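Counting seconds in a commercial nobody liked

July 1, 2019

I keep a spreadsheet of television and web ads. It has 1,573 rows at the time of writing. Each row is one ad, and the columns are dull: length, seconds until the product appears, seconds until the brand name is spoken or shown, whether a price is given, whether there is a voiceover, music yes or no. I started it to settle an argument with myself over whether ads were getting slower to say what they were for. That question is still open. This post is on one row only, the Curilik spot for its cold coffee drink, which ran for eight days in the spring and was then replaced by a shorter cut.

The complaints at the time were mostly over tone. Viewers found it gloomy. A man sits on a parked bus, it rains, he looks at his phone, the bus leaves with him on it, and a can appears at the end. People wrote that they had taken it for a public health message or an ad for a bank. I think they were describing a timing problem and calling it a mood problem.

The numbers for the long version:

Length: 60 seconds
First sight of the can: 51 seconds
First sight of the name: 54 seconds
Name spoken: never
Price: none
Voiceover: none

Fifty-one seconds is late. In my sheet, the middle value for a 60-second drink ad is 22 seconds to first sight of the product. A few go later than Curilik did, but almost all of those are for brands old enough to be known by a color or a tune. Curilik has been on shelves for two years. It has no tune.
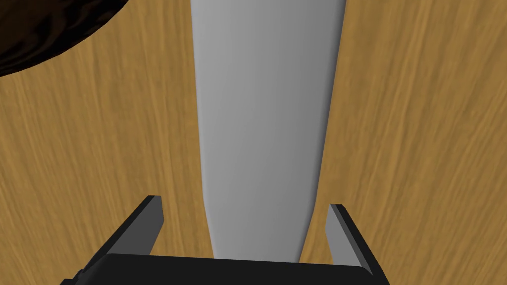
Simulated gripper over a wood surface.

What the short cut changed

The replacement is 30 seconds long. I assumed it would be the same film with the middle taken out, and for the most part it is. The bus, the rain and the phone are all still there. What moved is the can. It now shows up at 8 seconds, on the seat next to the man, and stays there in every shot of the interior. The name is readable from 11 seconds on.

I went through both versions a shot at a time and matched them up. The seat shots in the short cut are not in the long one. They were either filmed as spares or added later. The light on the can is a little cooler than the light on the man's sleeve, and the shadow under it does not shift when the bus pulls away, so I lean toward added later. I would not put money on it.

The agency was Burcombe, who have 14 other rows in the sheet. Their usual habit is the opposite of what they did here. Their furniture ads for Trisau put the product on screen in the first two seconds and never take it off. Those are not good ads to sit through, but anyone who has seen one can say what it was for. I would like to know whether the slow version was the agency's idea or the client's. Trade coverage said "a shared vision," and I can get nothing out of that.

Asking people

Timing a thing is easy. Finding out whether the timing matters is harder, and I have no budget. In the week after the first cut was pulled I put a short form on this blog asking readers who had seen it to name the advertiser without looking it up. I got 200 usable answers, after removing duplicates and one person who had pasted in a recipe.

Of those, 31 percent named Curilik. Another 24 percent said coffee but gave a different brand. The rest either left it blank or gave something outside drinks altogether, with banks and phone networks the most common.

The usual warnings apply. People who read a blog on ad timings are not typical viewers. Some will have seen the news stories and learned the name from there, which would push the correct figure up. I did not ask how many times they had seen it. I also have no matching figure for the short cut, as I did not think to run the form again until it was off the air.

Still, a quarter naming a rival is worth a note. An ad that leaves no name behind costs the buyer what they paid for it. An ad that leaves somebody else's name behind costs more than that.

The Spahić comparison

The nearest match in the sheet is the Spahić spot for bottled tea from two years ago. Also 60 seconds, also no voiceover, also a person alone and not much happening. The bottle is first seen at 47 seconds. By the Curilik logic it should have drawn the same complaints, and as far as I can find it drew none.

There are two differences I can measure. The first is that the Spahić logo sits in the lower corner from the fourth second. It is small and I missed it on my first two viewings, but it is there. The second is that the spot ran almost entirely in cinemas, where people cannot leave the room or pick up the remote. I had not been recording where an ad ran, beyond TV or web. I have added a column for it, and filling it in for the older rows is going to take most of August.

There is a third difference I can't measure, which is that the tea ad is funny at the end.

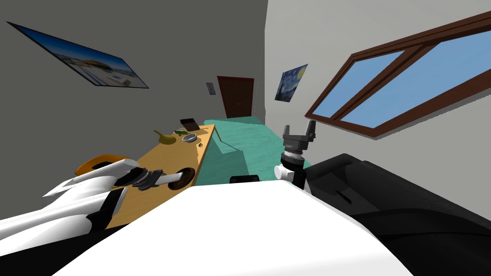
Notes on method

All times are taken from the first frame of picture, ignoring any black at the start. Where the broadcast and web versions differ I use broadcast. "First sight" means the product can be recognized by someone who already knows what it looks like, which is generous to the advertiser. I round down to the whole second.

Two corrections to earlier posts. The Trisau sofa ad I listed as 20 seconds is 30; I had a trimmed copy. And I had been counting a sung brand name as music only. It now counts as spoken too, and this changes nearly 22 rows, none of them by more than three seconds.

The updated sheet is linked in the sidebar. If you have a clean recording of the first Curilik cut with the original sound, please send it. Mine has a dropout at 38 seconds, and I would like to check whether there is a line of dialogue under the rain.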